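How Molten Metal Becomes a Machine Part

By Harish Tyagi

Shared 192 times | 4 comments

Many things around you began as a liquid. The engine block in a car, the pan on a stove, the cover over a hole in the street and the legs of some park benches were all made by pouring hot, melted metal into a shape and letting it go hard. The process is called casting. The finished piece is called a casting.

Casting works because metal can melt. Ice melts at 32 degrees Fahrenheit. Most metals need far more heat than that. Aluminum melts at 1,221 degrees. Copper melts at 1,984 degrees. Iron needs 2,800 degrees, which is hot enough to make it glow bright yellow-white. A building where metal is melted and poured is called a foundry.

The mold

A liquid takes the shape of whatever holds it. Water in a square ice tray freezes into square cubes. In a foundry, the container is called a mold, and the space inside it has the shape of the part.

Many molds are made of sand. Beach sand falls apart when it dries, so foundry workers mix their sand with a little clay and water. The clay makes the grains stick together. Workers call this mixture green sand. It is not green in color. "Green" is an old word for damp or fresh, as in green wood.

To make the hollow space, a worker starts with a pattern. A pattern is a copy of the part, often made of wood, plastic or metal. It is slightly larger than the real part will be. Metal shrinks as it cools, and the extra size makes up for the shrinking.

The pattern is placed in a box and sand is packed hard around it. Most molds come in two halves, one on top of the other. The top half is called the cope. The bottom half is called the drag. When the halves are opened, the pattern is lifted out and its shape stays behind in the sand.

If the part must have a hole through it, a separate piece of hard sand is set in the mold. This piece is called a core. The metal flows around the core, and the core is broken up and shaken out later.

The pour

The metal is melted in a furnace and moved in a heavy bucket called a ladle. It goes into the mold through a channel called the sprue. Extra channels, called risers, hold spare liquid metal. As the casting shrinks, metal from the riser flows in to fill the gap. Without risers, a thick part could end up with empty pockets inside.

Small castings may harden in a few minutes. Large ones can take days to cool. When the metal is solid, the sand is knocked away, and the sprue and risers are cut off. Most of the sand is used again.

Why the corners are round

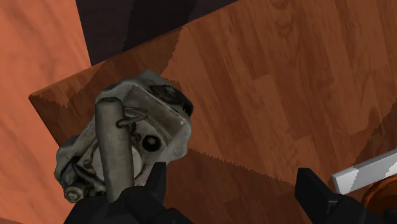

A worn metal part with rounded edges and a straight gray rod.

Castings often have rounded corners – engineers call the rounded inside corners fillets. There are three reasons for them. Liquid metal flows more easily around a curve than around a sharp bend. A sharp edge of sand can break off and get mixed into the metal. Sharp inside corners also crack more easily, both while the metal cools and later, when the part is in use.

The skin of a sand casting is usually rough, like fine sandpaper, because the metal copies the grains of sand. Where a part must be smooth or must fit closely against another part, it is cut after casting. This cutting is called machining. One casting can have rough areas and smooth areas side by side.

Other kinds of molds

A sand mold is used once. A steel mold can be used thousands of times. In die casting, melted metal is pushed into a steel mold under high pressure. Toy cars are often made this way. Turn one over and you may see a thin raised line where the two halves of the mold met. It is called the parting line.

In lost-wax casting, the pattern is made of wax and covered with a hard shell. The shell is heated, the wax runs out, and metal is poured into the space. People have used this method for more than 5,000 years.

Words to know

Casting: a part made by pouring liquid into a mold
Core: a piece that makes a hole or hollow
Fillet: a rounded inside corner
Pattern: a copy of the part, used to shape the mold
Sprue: the channel where metal goes in

Comments (4)

Saoirse Dunne
I looked at my toy tractor and it has the line. It goes all the way around the bottom.

Noreen Dunne
We have now checked every toy car in the house. Do plastic toys get the line too?

Harish Tyagi
Yes. Plastic parts made in two-piece molds can have a parting line for the same reason.

Eamon Kinsella
I worked 17 years in a foundry, mostly on the cores. Good to see the cope and drag get a mention. We used to chalk the tops so we never mixed up the halves.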